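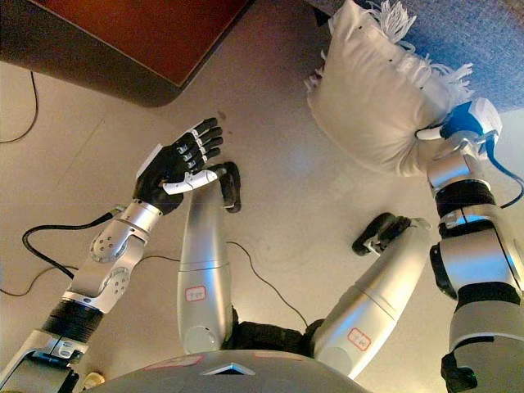

Ameter Fringed Cushion, Off-White: Review

Print this page | E-mail this page
Last updated: October 10, 2019

The Ameter is a rectangular accent cushion with a fringed edge, sold with the insert already in the cover. It is one size and, at the time of purchase, one color. The color is listed as "natural." It is an off-white with no visible pattern, and it reads as white from across the room against a gray seat.

Two were bought at the normal retail price from Uçar, which stocks the line in its home section. Both have been in daily use since March, on a gray upholstered seat that stands on pale tile. One was washed on the schedule given on the care card. The other was spot cleaned only and kept as a reference.

Weight and fill

The insert weighs 292 grams on a kitchen scale. The weight of the two inserts matched to the gram, which suggests the filling is metered with some care. The fill is even out of the bag, with no hard lumps at the corners and no thin spot in the middle.

Loft is good for the weight. Placed behind the lower back, the cushion compresses to a usable thickness and stays there. Placed behind the neck it is too soft, and anyone who wants a headrest should look at something firmer. Recovery was checked by pressing the center flat with the palm of one hand, 80 times in a row, then leaving the cushion alone overnight. By morning the height at the center matched the reference cushion against a straightedge. The corners recovered more slowly than the center and needed to be pulled out by hand.

The Iltska lumbar model, which has been in the same room for longer, holds its shape better under this treatment. It is also noticeably stiffer and takes up more depth on the seat. For a shallow armchair the Ameter is the easier fit.

Cover

The cover has a soft hand and wrinkles readily. A few minutes behind someone's back is enough to rumple it, and the creases stay until the cushion is shaken out. Buyers who want a crisp, flat face will not get it from this cover without ironing, and the card says to iron on low only.

Seam stitching is fine and regular. No broken stitches were found on either cover at delivery. One seam was pulled by hand in both directions and did not open. The closure runs smoothly and sits flat enough that it cannot be felt through a shirt.

An off-white cover shows everything, and the care card offers no stain treatment. Coffee came out of the washed cover in one cycle. Newspaper ink on the reference cover did not respond to spot cleaning, although it lightened a little with dish soap.

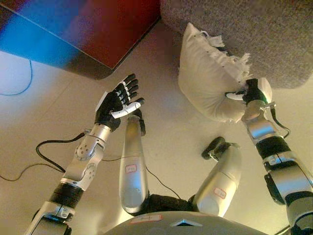

Fringe

Most of the complaints in store reviews concern the fringe, and they are partly justified. The trim is a loose white fringe. When new it lies in a fairly orderly row. With use the strands separate, stand up at odd angles and start to look frayed. This is a change in appearance and does not mean the seam behind it is failing, but from a short distance it can be mistaken for a torn edge.

To see how firmly the strands are anchored, a soft clothes brush was run along one fringed edge for 200 strokes. A small amount of lint came away in the bristles. No full strand pulled free. The fringe looked fuller after brushing and also less tidy.

Two handling notes follow from this:

- Pick the cushion up by the body when possible. A corner is the natural place to grab it, and the fringe at the corner is the part that tangles first.
- Keep the fringe away from hook-and-loop fasteners. A jacket cuff caught a strand in the first month and drew it out to twice its length. It was trimmed with scissors and has not unraveled further.

The fringe also picks up dust when the cushion is on the floor. On tile the dust shakes off. On a rug it has to be picked out.

Washing

The card calls for a cold wash, cover only, turned inside out, with the fringe tied back or the whole cover placed in a mesh bag. The mesh bag was used each time. Shrinkage was small enough that the insert still went in without a struggle, but the fit is tighter than before and the cushion now looks plumper than the unwashed one. Some people will prefer it that way.

Tumble drying is not recommended, and the instruction was followed. Line drying takes most of a day indoors. The fringe dries in clumps and has to be separated with the fingers.

Stability on the seat

The cover has no grip backing. On a smooth leather seat it slides forward whenever the person sitting there moves. On textured fabric it holds well when upright against the backrest. If it is set near the front edge of the seat, where the upholstery curves downward, it will end up on the floor sooner or later. Propped on the floor against the base of an armchair, it stays upright and makes an acceptable backrest for someone sitting on the tile, within the limits of its thickness.

The Narkov square cushion, bought at the same time for comparison, has a rubberized dot pattern on the back and does not slide on any seat tried. It has no trim and is less comfortable against bare skin.

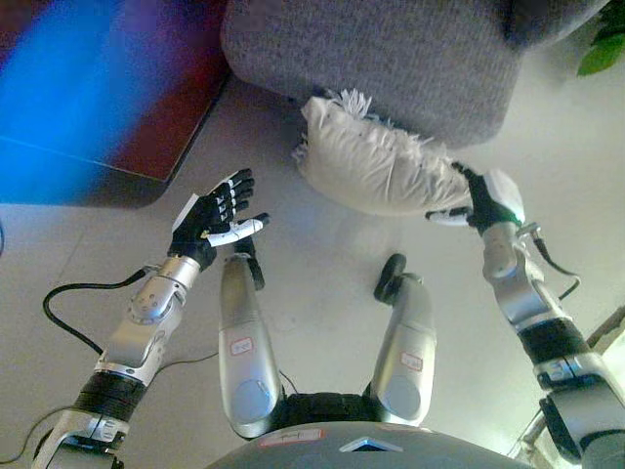 Against the alternatives

Iltska lumbar: firmer, deeper, better corner recovery. Plain edge. The better choice for long periods at a desk or in a car.

Narkov square: stays put, washes easily, dries faster. The fill is less even, and the one tested had a soft spot near the closure.

Ameter fringed: most comfortable of the three for reading in an armchair. Highest maintenance, entirely on account of the trim and the color.

Assessment

Fill quality and seams are better than the price suggests. The fringe is a decorative choice with a running cost in brushing and careful washing, and a household with cats should probably skip it. A version with a plain edge would score higher here.

Comfort: good
Construction: good
Ease of care: fair
Appearance after use: fair

The spot-cleaned cover will go through the same wash schedule over the winter, and the washing section will be revised if the results differ.

Print this page | E-mail this page

This site uses cookies to remember your settings and count visits. By continuing to browse you accept their use.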